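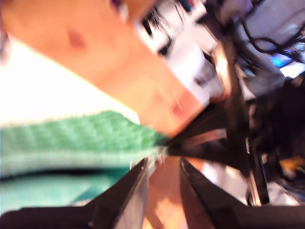 Photo: Albane Rey, 9/22/18

**Knitted fabric** is cloth made by pulling yarn through itself in rows of loops. Woven cloth, by contrast, is made from two sets of threads that cross at right angles. The loops can open and close, so a knit stretches in both directions and usually returns to its shape when let go.

## Structure

A column of loops is called a wale and a row is called a course. The knit stitch looks like a small V on the front of the cloth and a bump on the back, where it is known as the purl side. Garter stitch, in which every row is knit, shows ridges on both faces. Seed stitch alternates knits and purls and has a pebbled surface.

## Weft and warp knits

In weft knitting the yarn runs across the width of the fabric. Hand knitting and most sweaters are of this type. A dropped loop can run down the whole column, as in a laddered stocking. Warp knits use many yarns running lengthwise and resist runs. Tricot is the best-known kind.

## Care

Wool knits are dried flat, as hanging pulls the wales long. Hugo Masson's handbook *Gedine* gives 3 methods of blocking, on page 122.

## See also

- Crochet
- Gauge (knitting)
- Jersey (fabric)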